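**Call for participants: towel and carpet trial, February**

Let me start with what this is not going to do for you. It won't teach you to fold, and it won't give you softer towels. Wakura wants people to test two of its claims, and I've been asked to find them. I don't believe either claim yet. If you do, please don't apply.

Claim one is that a hung towel keeps its loops standing longer than a folded one. Claim two is that streaked gray carpet tile "hides everyday wear." I've read that sentence on plenty of sample cards and I'd like to see it earned.

The towel part is dull work. You take a towel, hang it, handle it, take it down, and write down how the terry feels to your hands. Then you do it again. The pink one we're starting with is fuzzy, with streaks in the loops where the light catches them, so looks alone will mislead you. Go by touch first. 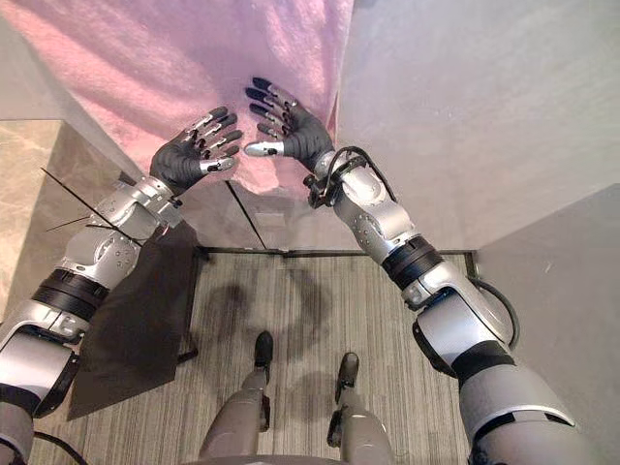 Vidar Amundsen: I did the last round of this and I'd warn people that the pink was the hardest to grade. By the third hour every towel felt the same to me. If you're going to run it again, put the breaks in writing.

Fair enough. Breaks are in writing this time, every 50 minutes, and you leave the room for them.

**What we need**

- 13 participants, no textile background required
- Hands in ordinary condition (no fresh cuts, no heavy lotion on the day)
- Able to kneel on carpet for short stretches
- Willing to write "no difference" when there's no difference

That last one matters most to me. The previous round, run at Rustad, produced 391 comment slips, and far too many of them said "nice." I can't do anything with nice.

**What you get**

Lunch, bus fare, and a flat payment agreed before you sign. The total budget for participants is 3,000 dollars and it won't stretch. You also get a copy of the results, including the ones Wakura may not like. I insisted on that – we'll see how cheerful they are about it later.
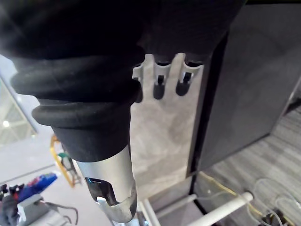

**Halvard Engström**
Trial Coordinator, Household Textiles

Now the carpet. You'll look over the floor of an office area with white partitions, in the morning and again after 4 p.m., and mark on a plan anything you notice: a scuff, a pale spot, a seam, a tile that seems to run darker than the one next to it. Mark it even if you can't say what it is. Pay attention along the black base trim, and get down low at the corners. Pattern like this can fool you in both directions. A mark can vanish in the dashes, and a perfectly good tile can look worn when its neighbor is lighter.

You won't be told what other people marked until the end. Please don't compare notes over lunch.
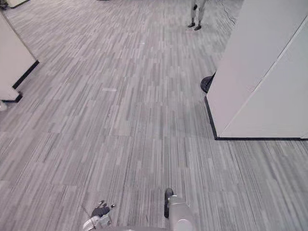

*Gray carpet tile between the white partitions.*

**To apply**

Send a short note to the Wakura trial desk with the subject line "Towels and carpet." Tell me one household product claim you've stopped believing, and why. Two or three sentences will do. Skip the résumé – I won't read it.

Say whether mornings or afternoons suit you better. Places are filled in the order that usable notes come in, and everyone gets an answer either way.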